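Tillalex: two-arm tabletop episodes, data card and notes on the replication

Maintained by Rhiannon Humphreys and Bleddyn Mathias. Questions about the files go to Bleddyn, arguments about the numbers go to Rhiannon.

Read this first

Tillalex is a set of 800 teleoperated episodes recorded on a two-arm tabletop rig. We collected it to check a claim we did not believe, namely that the Sislow pretraining recipe lets a two-arm policy learn a new pick-and-place task from 60 demonstrations. We still mostly don't believe it. The data is fine for other uses and we are releasing all of it, including the parts that make our own setup look bad.

If you came for a benchmark, please look elsewhere. There is no leaderboard and no held-out server. There is one rig, one room and a small group of operators who knew each other's habits.

What the claim was

Sislow trains an action model on mixed single-arm data, then fine-tunes on a small two-arm set. The write-up that circulated inside our group said the fine-tuned policy "generalizes to new object placements." We asked what "new" meant and got three different answers. In the version we could pin down, the test placements were drawn from the same region of the table as the training placements, with the same lighting and the same walls. A policy that averages over nearby demonstrations would do well on that test too, and it wouldn't need any pretraining.

So we set up two comparisons:

Sislow weights, fine-tuned on 60 episodes.
The same network with random initialization, trained on the same 60 episodes with the same augmentation.

Both were then tested on placements inside the training region ("near") and outside it ("far"). The far region was marked out before any training was run. Meriem Mahrous drew it and kept the template, and the people doing the training did not see it until the policies were frozen.

The rig

Two small arms are mounted at the near edge of a white table, one on the left and one on the right, each with a black gripper. White panels close off the other three sides. The panels cut down on background clutter, and they also make the problem easier than it would be on an ordinary desk. Please keep that in mind when you read any success rate from this setup, ours or anybody else's.
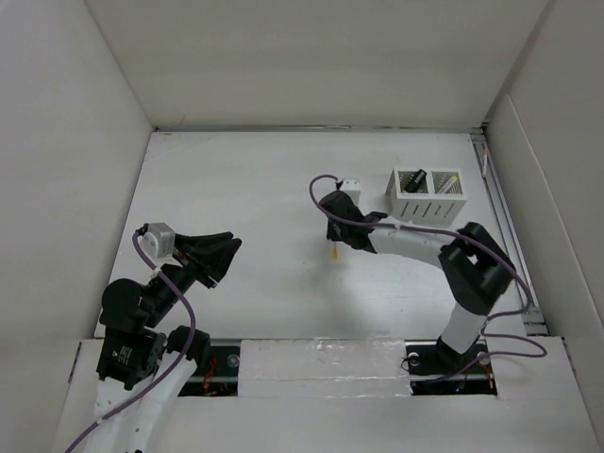 Fig. 1. The Tillalex workspace, with both arms over the table. A small yellow object is just below the right gripper, and the pen holder is toward the back right.

The fixed view is the one most of our policies depend on. Arms block it often. When a gripper points down over a small object, the fingers and the object sit close together in the image, and a labeler working from that view alone has to guess at contact. We guessed too, early on, and had to redo those labels (see Known problems).

What is in an episode

Each episode folder holds the following:

Video from the fixed view.
Joint positions and gripper commands for both arms.
A task string, typed by the operator before the episode.
An outcome label: success, partial, fail or discard.
A notes field, often blank, sometimes rude.

Time stamps are shared across streams. We checked the alignment by hand on a subset and found it good enough for the slow motions in this set. We would not use it to study fast contact.

Discards are kept. An operator could discard an episode for any reason, and the reasons are not consistent. Dwynwen Gwilliam discarded almost anything with a second grasp attempt, while Tudur Wynne kept his fumbles and marked them partial. If you filter on outcome you are also filtering on operator, and a policy trained on "clean" episodes will be a policy trained mostly on Dwynwen's style. That may be what you want, but you should know it is happening.

Results, with the caution they need

Near placements: the Sislow policy beat the random-init policy, but by less than we saw between 2 training seeds of the same method. We do not think that difference should be reported as a gain, and we have asked people to stop putting it on slides.

Far placements: both policies did badly. The Sislow policy failed in a different manner. It tended to move toward the object, slow down, and close the gripper short of it. The random-init policy often went to a spot that was common in training and closed there. You could call the first behavior partial generalization. Meriem does. Rhiannon's view is that closing on air a bit nearer to the object is still closing on air. The disagreement is recorded here because we could not settle it with the data we have.

We ran each condition with 5 seeds, which is more than the original write-up did and still too few to say much about the tails. Per-seed outcomes are in the results folder as plain tables. No averages are given without the seeds next to them.

One more result that surprised us: freezing the idle arm's commands at test time changed success on one-arm tasks. The idle arm barely moves in those demonstrations, so we had assumed its outputs were harmless. Our best guess is that small drift in the idle arm changes what the camera sees and pushes the policy off its usual path. We have not tested that guess properly – a run with the idle arm masked out of the image would be the obvious next step.

Known problems

Contact labels. The first batch was labeled from the fixed view only. Those labels were thrown out and redone using gripper current together with the video. Use the field named contact_v2. The old field is still there so that older runs can be reproduced, and for no other reason.

Task strings. Operators typed them freely. The same action shows up under many wordings, including several spellings of "holder." We did not clean these up. If you report language results on this set, say what you did about the wording.

Cables. Cables run along the arms and move with them. They are a strong visual cue for arm pose, and a policy might be reading them in place of the joints. We re-routed cables once during collection, in October, and did not log the exact episode where the change begins. Bleddyn's estimate is in the changelog. Treat it as an estimate.

Tabletop color. Everything behind the objects is white. Expect segmentation to look better than it should.

Operator skill. People improved over the collection period. Late episodes are shorter and smoother than early ones, and episode index is therefore tied to quality. Do not split train and test by index.

Splits

We provide near and far splits, plus a random split that we don't recommend. The random split puts neighboring episodes on both sides, and neighboring episodes often differ only by a small shift of the object. We include it so that people can see how good it makes everything look. In our runs it made the random-init baseline look ready to ship.

Training code

The code is a fork of Prydderch, our lab's older imitation codebase. The only changes that matter are the loader and the freeze option for one arm. Config files for every run in the results folder are included, failed ones too. Two runs crashed and were restarted from a checkpoint; they are marked as such and you may want to drop them. Doing so does not change our reading of the results.

Training one policy takes roughly a working day on a single desktop graphics card. If yours takes much longer, check that video decoding is not the bottleneck before you blame the model.

Uses we would argue against

Claiming that a method works on two-arm manipulation in general. Most tasks in the set use one arm at a time, and in the truly two-arm episodes the arms take turns more than they cooperate.

Comparing success rates from this rig with rates from another rig. Zesness, the group that lent us the evaluation scripts, tried this with their own table and could not separate method from furniture.

Safety claims of any kind.

What would change our minds

A clear gap on the far split that is larger than the seed spread, on a rig we did not build, with the placements drawn up by someone who does not train the models. If you have that, write to us. We will link it from this page whichever way it comes out.

Changes

Contact labels replaced, see above.
Far split template added as a drawing with measurements.
Cable change estimate added.
Removed a sentence that said the Sislow result "did not replicate." The near result came out in the same direction, so the sentence was too strong. Thanks to Meriem for insisting.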